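Washing blankets and fuzzy knitwear at home

Read the care label first. Fleece is usually polyester and takes a 40 degree wash, but its pile flattens if it is dried on high heat. Shake the blanket out over the bed before washing and pick off hair and lint.
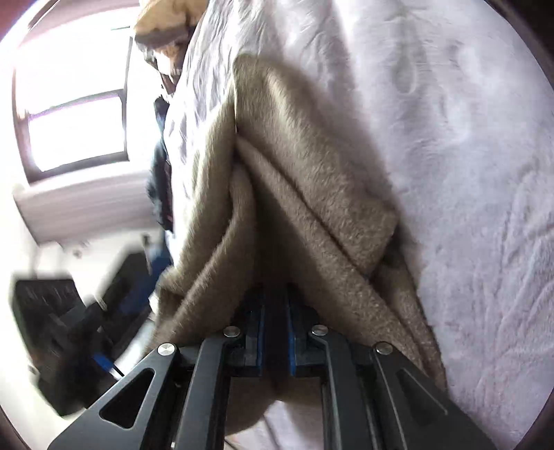
Stalby Housing Association – Laundry and Textiles Team

Wash fleece on its own or with other synthetics. Cotton towels shed on it. Use liquid detergent at half the normal dose and leave out fabric softener, which coats the fibres. A double blanket needs a drum of at least 66 litres. The machines in the Grernley block have 74 litre drums and will take one double blanket and nothing else.

Brushed and mohair-type knits are washed by hand in cool water. Turn the garment inside out, soak for 4 minutes, press the water through and do not wring. Roll it in a towel to remove the excess. Dry flat, away from radiators, and pull the ribbing back to shape while damp.
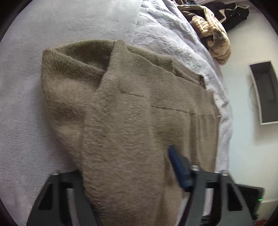
Fuzzy knit sweater on a white sheet.

Once dry, raise the surface with a soft clothes brush, working in one direction. Store folded. Hangers stretch the shoulders.

Dryer tokens are sold at the Lengyel Road office until 4 pm.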